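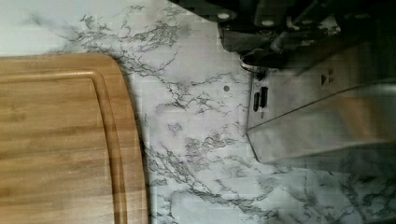

Pourquoi estimer la hauteur du plan de travail à chaque prise, alors que la cellule est calibrée une fois pour toutes ? L'étalonnage fixe la pose des caméras par rapport à la base du bras, mais il ne dit rien de l'épaisseur des objets posés entre deux séquences, et une erreur de quelques millimètres suffit à faire échouer une saisie rasante.

4.2 Estimation du plan d'appui

Le module de perception de Broltlow traite séparément deux flux : une vue en plongée, qui sert à la segmentation des surfaces, et une vue au poignet, qui sert au recalage local avant la descente. Dans la version décrite par Au et Leung (mai 2020), le plan d'appui était ajusté par RANSAC sur l'ensemble du nuage de points. Cette méthode se comporte mal sur les revêtements veinés. Le veinage produit des gradients forts sans relief associé, et l'appariement stéréo y introduit des points aberrants qui forment parfois un plan parasite.

Nous remplaçons l'ajustement global par un ajustement par région. Chaque région candidate est délimitée par un contour fermé, puis validée par la cohérence des normales. Pour une planche à découper, la rainure périphérique fournit un second contour, parallèle au bord — l'écart entre les deux est un indice plus stable que la couleur du bois. La figure 3 montre la configuration de cuisine utilisée pour les essais. 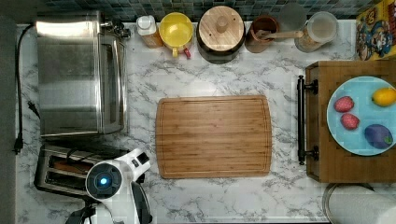

Figure 3. Plan de travail à motif marbré, planche rectangulaire en bambou, appareils et récipients en périphérie.

Le planificateur reçoit la liste des régions validées, chacune avec sa hauteur et une incertitude. Lorsque celle-ci dépasse 4 mm, la descente est suspendue et le poignet acquiert une vue supplémentaire ; au-delà de 5 vues, la tâche est rendue à l'opérateur. Les surfaces métalliques brossées sont exclues de l'ajustement par un masque appris, les reflets y rendant la profondeur inexploitable. Les récipients adossés à la crédence sont traités comme des obstacles convexes, sans estimation de pose.

L'évaluation porte sur 287 descentes enregistrées en avril avec le contrôleur Tornton. Le contact prématuré avec la surface a été détecté par seuillage du couple dans 11 cas, tous situés à proximité d'un bord de région. L'examen des journaux indique un défaut de synchronisation entre la vue au poignet et l'odométrie articulaire — le retard n'est pas constant et le filtre de Hsu ne le compense que partiellement. Une correction par horodatage matériel est intégrée à l'interface Zellura, mais elle n'était pas active pendant ces essais. Les résultats de la section 4.3 sont donc donnés sans cette correction.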